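Ticket: Pick-and-place bench, house rules v. what we really do
Opened: Sat 4 May
Site: Skedton
Status: open, waiting on me mostly

Right, I've been asked to put this in a proper ticket instead of moaning in the chat, so off we go. The short version is that the Salero cell keeps failing the monthly self-check against our own bench rules, and I think half of it is us and half of it is the rules. I'm going to log things as I find them, so apologies if it wanders about a bit.

First entry. The self-check says the force limit on the gripper must be written on the session sheet before anybody starts. I went back through the sheets to January and there are 20 with the box left blank. The limit itself was fine every time I could trace it (it's in the controller log, thank goodness!) but a blank box is a fail and I can't argue with that. I've moved the box to the top of the sheet, next to the start time, where you'd have to be trying quite hard to miss it.

Second entry. Speed. The rule says 25 per cent for anything new on the table and 50 per cent once the layout's been signed off. Lovely, except it never says what "new" means. Is a bowl new if we used the same one last week but turned it round? I've been treating any change of object as new and a change of position as not new, and the other shift has been doing it the opposite way. Neither of us is wrong by the wording, which is a bit of a mess.

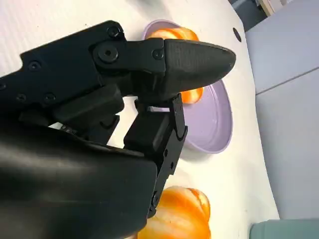 So for now I've pencilled in that any change at all goes back to 25 until someone has watched two full runs with a hand near the stop. It's slow and I know people will grumble. I grumbled myself yesterday and I wrote the thing.

Third entry, and this one's a proper fault. The soft stop worked from the pendant but the desk button did nothing. Swapped the lead for the one off the Noiphan trolley, same result. Swapped it back. Then I noticed the button had been mapped to "pause after current move" in the Prilcombe settings page, so it was doing something after all, just very late. Set it back to immediate, pressed it mid-move, arm stopped. Did that again with the arm going the other way and it stopped then too. I've locked the settings page with the bench password, and I'd like the rule to say the desk button gets pressed at the start of every session with the arm moving. At the moment it only says "check the button", and you can check a button by looking at it!

Fourth entry is clearance. We're meant to keep the things we're not picking well away from the thing we are, but there's no distance given. On a small round table with crockery and toy pumpkins on it you run out of room ever so quickly. I don't want to invent a number on my own, so I've left that one blank and flagged it for the rules meeting.
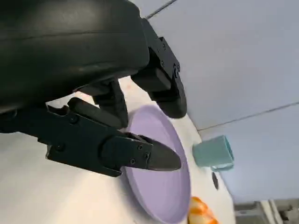

Do we have to redo the sign-off if only the fingertips get changed?

Treat it as a full change, please: fingertips alter the reach and the grip, so drop back to 25 per cent, watch the two runs and start a fresh sheet.

Still to do: reprint the sheets, get the other shift to agree on "new", and find out who has the spare pendant bracket. The desk button fault can be closed once it's passed at the start of a session on both shifts. I'm leaving the rest of the ticket open till the wording's changed.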